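Lucie Friesen has had the Skuton kit on her bench at Joshi for 17 days and she's tired, but in a good way. Two fingers, a wrist camera, one cable. "Setup was quick. Manual's bad," she says. "Page 19 just repeats page 2."

Snack restocking is the job she bought it for. Boxed cookies, candy bars, foil packs. "Foil is the hard one — it shines, the camera hates shine."

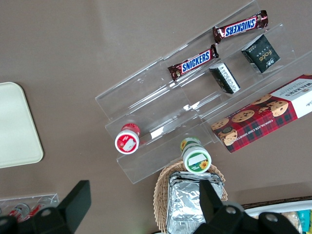

Clear plastic is next on her gripe list. "You and me see a wall. The software sees table." She's been tuning the depth settings teh slow way, by hand, shelf by shelf.

Price? $808 with the camera, and support out of Sistley, who do pick up the phone. Would she buy a second one? Long pause. "Ask me in February. If the new firmware's out, yeah, probaly."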